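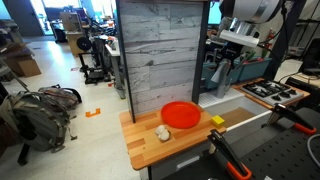

What's the best way to clean a butcher-block counter?

Warm water, a drop of dish soap, a sponge that's been wrung out hard, and a dry towel right afterward. People want there to be more to it. The products aisle certainly wants there to be more to it.

Don't I need a special wood cleaner?

I have yet to see one do something dish soap doesn't. I bought the Bratell wood cleaner, used it on half my counter for a whole winter and used soap on the other half. By April I couldn't tell you which half was which, and neither could my sister, who had every reason to want to prove me wrong. If you like the smell, buy it for the smell.

How often should I oil it?

The leaflet that came with my Grosach counter says monthly, forever. Grosach also sells the oil. My own test is to flick a little water on the surface. If it beads up, leave the wood alone. If it soaks in and leaves a dark spot, oil it. Around the sink that might be every few weeks. On the far end, where all I do is open mail, it's maybe twice a year.

Which oil?

Plain food-grade mineral oil. It's cheap and it doesn't go rancid. Olive oil and other cooking oils can turn sticky and start to smell, and I don't care what your uncle uses. The oil and beeswax blends are fine too, and they do feel nicer under the hand. Whether they last longer is another matter. I've seen "lasts up to 3 times longer" on a jar with no mention of longer than what.

Is it true that wood kills bacteria on its own?

This one gets repeated a lot, usually by people selling wood. There has been research suggesting bacteria don't survive as well down in the grain as you might expect. That's a long way from "you don't have to wash it." Wash it. Cut raw meat on a separate board that you can carry to the sink.

Does lemon and salt do anything?

Some. The salt is a scrub and the lemon helps with smells, onion in particular. It won't take out a deep stain, and it won't disinfect anything, whatever the video told you. Rinse it off well and don't leave lemon juice sitting on the wood while you answer the phone.

My counter has light and dark strips. Is something wrong with it?

Probably nothing. Butcher block is made of strips glued side by side, and a lot of it mixes pale and darker pieces on purpose, or at least without anyone sorting them out. What you should look at is a color change that crosses several strips, such as a gray or black patch near the faucet. That's usually water.

Can I get the black patch out?

Sometimes. Start with fine sandpaper, going with the grain, and stop when it's gone or when you've made a dip you can feel. Oxalic acid cleaner can lift the dark marks that come from iron and water together, but read the label and wear gloves. If the wood is soft when you press a fingernail into it, no cleaner is going to help.

Can I leave a wet sponge on the counter?

You can, and you'll get a mark shaped like a sponge. Put it in a dish or stand it up at the sink. Same goes for a can of anything, which can leave a rust ring overnight. I've got a ring from a can of tomatoes that I've sanded at twice.

Are plastic plates safe to leave on it?

For the wood, sure, as long as the underside is dry. The trouble comes when a plate goes down wet and stays there. With colored plastic I'd be more worried about the plate, which will melt if it's parked too close to a burner.

Should I store garlic or mushrooms out on the wood?

Garlic is happy on the counter if it's dry and gets some air. Mushrooms belong in the refrigerator, in a paper bag. Brush the dirt off either one before you set it down, and sweep up the garlic skins, which love to wedge themselves in behind things.

What about the panel behind the counter? Mine has a printed wood pattern.

A printed pattern isn't wood, so don't oil it. Oil sits on top and collects grease. Wipe it with a damp cloth and skip the scouring pads, which can take the print off. Before you try anything stronger, test it down in a corner. I'd be suspicious of any "wood-look restorer." Restoring what?

Should I seal the counter instead of oiling it?

Depends on whether you cut on it. If you never do, a good varnish around the sink makes a lot of sense and you can quit fussing. If you do cut on it, the knife goes through the finish, water gets under, and then you're stripping the whole thing. I was quoted $1,873 to have mine professionally sealed by an outfit called Drusus, with a "lifetime" guarantee that excluded water damage. I asked them to tell me what else was going to damage it. They're getting back to me.

Can I refinish it myself?

Yes, if you have a free weekend and can stand dust. Sandpaper, oil, rags and a rented sander came to $107 for me. Bok-nam Do wrote in to say she spent $151 and used the Choo hardwax finish, and that hers still looks good after two years with three kids. I believe her about the kids. I'd like to see it at five years.

One warning that matters: rags soaked in linseed oil or similar drying finishes can catch fire on their own if they're wadded up. Follow the disposal directions on the can, and don't toss them in the kitchen trash.

Do I really need trivets?

For a warm plate, no. For anything off the burner, yes, and cast iron above all. "Heat resistant" on a counter label means very little unless there's a temperature printed next to it, and I've never found one.

Is butcher block more work than laminate?

Of course it is. Anyone who says otherwise has a showroom. I still like mine better.

Questions last updated October 2025. If you've tried something that disagrees with what's here, write in, and please say how long ago you tried it.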